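4. Field results and discussion

4.1 Cover crop residue and water held in the top layer

The most exciting result of the two seasons came from the plots we expected the least from. At Sanna, where the soil is a thin sandy loam over gravel, the strips left under a rolled rye and vetch mat held on to spring rain far longer than the bare strips beside them, and the gap was still there when the corn reached shoulder height. We had guessed that the heavier ground at Cinden would show the stronger effect — it has more clay, more worms and a longer history of manure — but the mat made less of a difference there, probably because that soil was already doing well without our help!

Across both sites we logged 1501 usable moisture readings after removing those taken within a day of irrigation. Readings from the first week after rolling were kept, although the mat was still settling and some probes had to be pushed back in by hand. Farmers at both places were free to choose their own planting date, so the comparison is always between strips in the same field and never between the two farms.
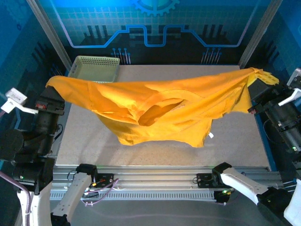
Figure 3

Gualtiero Sartori objected at the review meeting that a thick mat also keeps the ground cold, and that a grower who loses a week in spring will hardly care how much water is left in August. The point is a fair one and we took it seriously. Soil under the mat did warm more slowly at both sites, and at Cinden the corn came up unevenly in the wettest corner of the field. By the time the plants had six leaves the difference in height was gone on the sandy ground and small on the clay. We would still advise growers on heavy soil to roll the rye earlier than we did, even if that means a thinner cover.

4.2 Weeds

Weed counts were taken in 33 fixed squares, visited by the same two people each time. Pigweed, which had been the main complaint at Sanna for years, was close to absent wherever the mat stayed whole. Where it tore (mostly at the turning rows, where the roller had to be lifted) pigweed came straight through, and bindweed did not seem to notice the mat at all. Perennial weeds with deep roots are simply a different problem, and we would love to see someone try a longer rotation against them, with two years of alfalfa before the corn. 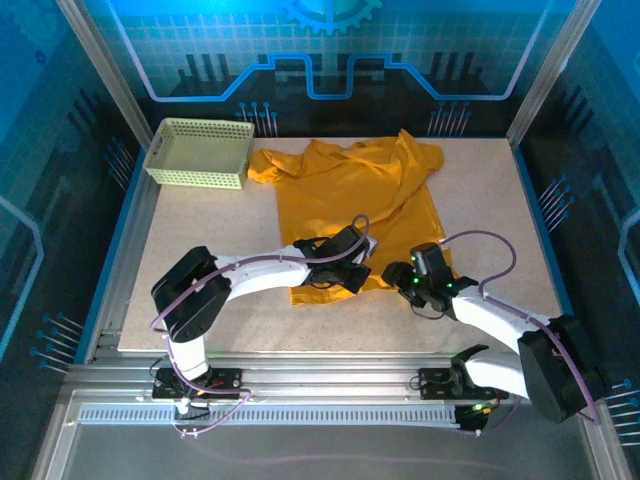

Section length: 700 words including tables. Reading time: 4 min

4.3 Carbon and the limits of two seasons

It is tempting to turn a good-looking field straight into a carbon figure, and several readers of our earlier note asked us to do so. Two seasons are too short. Organic matter in the top layer rose a little in the rye strips at Sanna and stayed level at Cinden, but the spread between cores from the same strip was wider than the change over time. What did change clearly was the feel of the soil: crumbs held together in water, and rain soaked in where it used to run down the wheel tracks.

Seed cost is the other open question. The vetch was by far the dearest part of the mix, and the growers in the Moltimik project have already begun sowing it at half our rate, drilled a little deeper, with results that look very promising from the road. We plan to add their fields to the next round of sampling, along with one pasture at Atell that has not been plowed in living memory and should give us a useful upper mark for what this kind of soil can hold. Cores there will go to the same depth as ours, with bulk density measured on each one, so that the three sites can be set side by side in a single table.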